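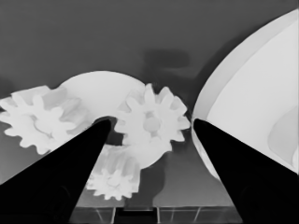 What size of water butt stand do I need?
Measure the flat base of the butt, leaving out the lid and the rim, and choose the stand with a top plate at least as wide as that measurement. If your butt falls between two sizes, take the larger one.

Tredudau Water Butt Stand, Round

Product details

The Tredudau stand raises a garden water butt so that a watering can fits under the tap. It is supplied as a ring base, a top plate and a set of legs, and goes together without tools. The legs push into sockets on the underside of the plate and lock with a quarter turn. The ring base then clips over the feet and stops the legs from spreading under load.

The stand is made for straight-sided and slightly tapered butts. It is not suitable for wall-mounted tanks, slimline butts with an oblong base or barrels made of oak, all of which need a different kind of support.

Specification

Shape: round
Number of legs: 6
Maximum capacity of butt: 134 litres
Weight limit: see the label moulded under the top plate
Colour: dark green
Drainage: open slots in top plate
Assembly: push and turn, no tools
Suitable for winter use: yes, see notes on frost

Choosing a place for the stand

A full butt is very heavy, and most faults reported with stands come from the ground beneath them. Paving slabs laid on firm soil are the best surface. Concrete is also suitable. Gravel can be used if a slab is set into it first. Do not put the stand straight onto turf or freshly dug soil, as the legs will sink at different rates and the butt will lean.

Check the surface with a spirit level in two directions before you build the stand. Packing pieces under the feet are not allowed – they slip when the load changes. If the surface slopes, lift the slab and bed it again.

Keep the butt close to the downpipe so that the link hose runs short and straight. The inlet on the butt should sit a little lower than the diverter for the overflow to work. Raising a butt that is already connected means moving the diverter up by the height of the stand, and the old hole in the downpipe will need a blanking sleeve (not supplied).

Fitting

Lay the top plate face down on a clean surface. Push each leg fully home and turn it clockwise until it clicks. Clip on the ring base, working round from one leg to the next, then turn the whole stand over. Place the empty butt in the centre of the plate with the tap facing outwards. Fit the link hose last.

Never move the stand with water in the butt. Drain it through the tap first.

Frost

Disconnect the link hose before the first hard frost and leave the tap open. The stand itself can stay outside all year. Ice in the drainage slots does no harm.

Care

Brush leaves and silt out of the slots in August, when the butt is usually at its lowest, and check that every leg is still locked. Wash with plain water. Solvents and patio cleaners will mark the surface.

Spare parts

Legs are sold singly. Ring bases are sold with a full set of clips. Legs from the older Sfeir stand look similar but have a narrower socket and must not be used with this model.

Delivery and collection

Stands are sent flat in one carton. Collection is free from our Jamuvcombe and Stivescombe depots once you have had the message to say that your order is ready. Unused stands may be returned within 84 days in the original carton.

Page last updated 26/11/2020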